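Notebook, Cledcombe bench
November, started a bit after two in the afternoon

Processor handling, session 6

Picking up where Gülizar left off this morning. She had got as far as homing both arms and clamping the fixture plate down again after it crept last time, and her note on the bench said "plate fine, tea not fine", so I took the hint and put the kettle on before I did anything else.

The aim for the afternoon was more of the socket end of the job. We have plenty of examples by now of the gripper wandering about over the tray, and not nearly enough of the last few centimetres, which is where the policy from the last training run goes to pieces. It comes down towards the socket quite nicely and then dithers, as if it has forgotten what it came for. Müzeyyen Yazıcı looked over the rollouts with me before lunch and thinks the dithering starts wherever our own demonstrations dither, which is a bit humbling, as most of those were mine. So the rule for today was to decide on the approach before closing the pedal, go in at one steady pace, and if I lose my nerve, stop and throw the episode away. No hovering while I make up my mind!

I began with the short episodes, starting close over the board and ending when the fingers are settled at the lower edge of the processor. They are quick to do and rather pleasant once you get into the swing of it.

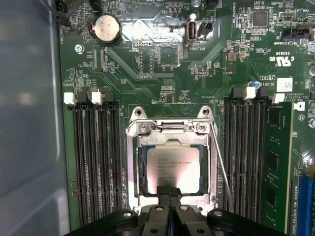 What slows me down is the glare. The heat spreader throws back so much light from the overhead strip that the lettering on it washes out in places, and the wrist view is what I steer by at that distance. I tried with the blind down for a while and it was kinder on the eyes, but then the grey of the tray goes muddy, and I don't want a pile of data that only works with the blind down. In the end I did a batch each way and wrote the blind state in the episode notes. Whoever sorts these later (me, probably), the field is called "blind" and it says up or down, nothing cleverer than that.

The retention lever wants watching. It lies out diagonally past the memory slots on the right-hand side and it is thin enough that I lose it when I am concentrating on the processor. I clipped it twice with the outer finger, gently, no harm done that I could find, but both of those went in the bin. For anybody taking over: come in a shade further to the left than feels natural and you will clear it.

I did wonder about pulling the memory module so that there is one less thing to brush against, and then left it alone. The machines that Jedley want us to work on will come in with all sorts still fitted, and I would sooner the model saw a bit of clutter now.

After the second cup I changed over to the tray. These are the longer ones, with the processor sitting in its pocket and the tower stood upright right next to the plate. It is a squeeze. The plate and the back of the tower leave hardly any daylight between them, and with the gripper opened wide I am always half expecting to hear the right-hand plate tick against the expansion bays. Gülizar had the idea of shifting the whole tower along by the width of a slat. We tried it, and it helped, but then the reach on the other arm got silly, so back it came. I have pencilled the position on the bench — please don't rub it out this time, whoever it is that keeps being so tidy.

The pocket itself is doing well. The old one from Pinder had square walls and the processor would tip on one corner if you set it down a hair off. The new print has a slightly raised rim, and I find it forgives me more than I deserve. I still want a deeper relief for the fingertips, so that is on the list for the next revision of the plate.

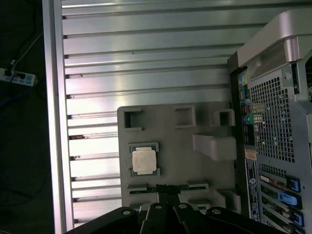 Counts for the day

Kept: 93 episodes, short and long together.
Binned: more than I'd like, nearly all in the first hour.
Running total for this task: almost 345 kept.

I went through the kept ones at double speed before I backed them up, and I'm happier with them than with anything from the last session. The approaches look calm. There are three near the end where I was plainly getting tired and the wrist rolls a bit as I come down; I have left them in but flagged them "wobbly", and Müzeyyen can decide whether they are worth having. She has views on this. Her feeling is that a little wobble with a good recovery teaches more than a perfect run, and my feeling is that she hasn't had to sit through the rollouts of my recoveries.

The other thing I noticed on the replay is how differently the same job looks from the fixed camera. From the wrist you would swear you were miles away from the case wall, and then you see it from the side and the elbow is right over it. I think we should be looking at both views side by side while we drive, and there is a spare monitor under the desk at Öztürkmen that I could bring over if someone helps me carry it from the car.
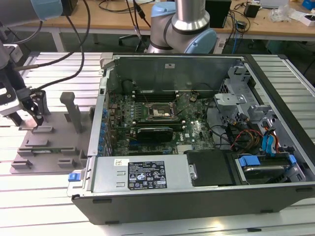 Fixed camera view: tower on its side with the panel off, fixture plate to the left.

Odds and ends

The cables over the left gripper are looping lower than I like. They never snagged today but I kept glancing up at them, and glancing up is how you make a wobbly episode. A couple of hook-and-loop ties further up the arm should do it. There are some in the drawer with the feeler gauges.

The pedal is sticking again on release. I took the cover off and blew the fluff out and it was better for an hour. If it is bad tomorrow, swap it with the one from the other rig and leave a note to say so, so that I'm not hunting for it.

The desk behind the rig wants a clear-out as well. I know the background is meant to vary, but I had to move a bag three times to get at the network switch.

Next time: start with the tray, while I'm fresh, and do the short socket ones afterwards. Also a dozen or so where the processor is turned a few degrees in the pocket at the start, which we have hardly any of. Gülizar has said she will drive the first batch so that they aren't all in my handwriting, so to speak. Rig parked and powered down just before six, blind left up.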